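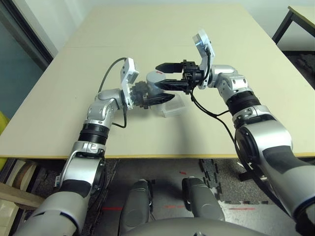 Tabletop Packer – Small Containers and Canisters

Brelleo, Hallomdale
Position type: Part-time, year-round
Reference number: 248
Reports to: Packing room lead
Applications close: 30 Sep 2018

About the job

Brelleo packs small household containers for stores and mail-order sellers. The packing room in Hallomdale handles canisters, lidded cups, clear boxes for pins and beads, spice tins and similar items, most of them small enough to hold in one hand. We are looking for a tabletop packer to join the day shift.

The work is done at a table. Goods come to you in trays, you check each piece, match it with its lid or insert, wrap it if the order sheet calls for wrapping, and place it in the carton. Finished cartons go on the cart at the end of the table and are taken to shipping by someone else. There is no forklift driving in this position and no customer contact.

Most orders are mixed. A single carton may hold canisters from one maker and clear boxes from another, and the order sheet tells you how they are to be arranged. Some of our customers are particular about this. Bajwa, for example, wants every canister packed with the seam facing the same way and every clear box packed with its lid already on. Other customers only ask that nothing rattles.

What you will do

Set up your table at the start of the shift and clear it at the end
Read order sheets and pull the right trays from the rack
Check containers for dents, scratches, cracked corners and loose lids
Wipe dust and fingerprints from clear plastic with the cloths provided
Fit lids, dividers and inserts
Wrap and pack items according to the sheet
Put damaged pieces in the returns bin with a slip saying what is wrong
Tell the lead when a tray is running low or has been filled with the wrong item
Help with stock count in March, when all packers spend part of each shift on the racks

A note on checking. Clear plastic is harder to inspect than it looks. Small cracks near the hinge or the corner often show only when the piece is tilted, and scratches can hide under a film of dust. You will be shown how to do this and given time to get used to it. We would sooner have a slow packer who finds the cracked box than a fast one who ships it.

What we are looking for

You need to be able to:

Handle small, light objects for most of a shift without dropping or squeezing them
See fine marks on plastic and metal, with or without glasses
Read and follow a printed order sheet in English
Lift a packed carton from the table to the cart
Sit or stand at a table for long stretches – stools are provided and you may switch as you like
Arrive on time

Packing or inspection experience is useful but not required. Several people in the room came from other kinds of work, including sewing, kitchen prep and library shelving. If you have done anything that called for steady hands and some patience, tell us about it in your application.

Left-handed packers are welcome. The tables can be set up from either side.

The packing room

The room is on the ground floor at 209 Jellholm Road, with step-free entry from the parking lot. It is heated in winter and has fans in summer, but it does get warm in the afternoon. Tables are large and adjustable in height. Please do not bring food or open drinks to the table. There is a break room across the hall with a refrigerator, a microwave and lockers.

Long sleeves should be close-fitting or rolled up. Rings and bracelets scratch the clear boxes and must come off before you start. Gloves are available in several sizes and are required for polished canisters. For everything else they are up to you.

The room is fairly quiet. A radio is allowed at low volume if everyone on the shift agrees to it. Headphones are not allowed.

Hours and pay

Shifts are on weekdays and are set a month ahead. We try to give the same days each month to people who ask for them. Hours go up before the winter holidays, and extra shifts are offered first to packers who are already on the schedule. You are free to turn them down.

Pay starts at $2,000 a month before tax for the standard part-time schedule and is reviewed after the trial period. Extra shifts are paid on top of that. Packers who learn to read all of the order sheet types and can set up a table for someone else move to Packer Grade 2, with a higher rate.

Training is paid. During training you will work beside an experienced packer, and your cartons will be opened and checked before they leave the room. After that, cartons are spot-checked like everyone else's.

How to apply

Send a short letter and a list of past jobs to the address above, marked with the reference number, or leave them at the front desk. A formal résumé is fine but not needed. Please include:

Your name and the best way to reach you
The days you can and cannot work
When you could start
Any changes to the table, seating or lighting that would help you do the job

Applicants we would like to meet will be invited for a short interview and a tabletop trial. In the trial you will be given a tray of mixed containers, an order sheet and an empty carton, and asked to check and pack the order. It is not timed. Afterward we go through the carton together and talk about what you noticed. You will be paid for the trial whether or not you are offered the job.

All applicants will get a reply by mail or phone. If you applied to us before and were not hired, you may apply again, and you do not need to explain the gap.

Questions about the work can be left at the front desk and will be passed to the packing room lead, who returns calls after the shift ends.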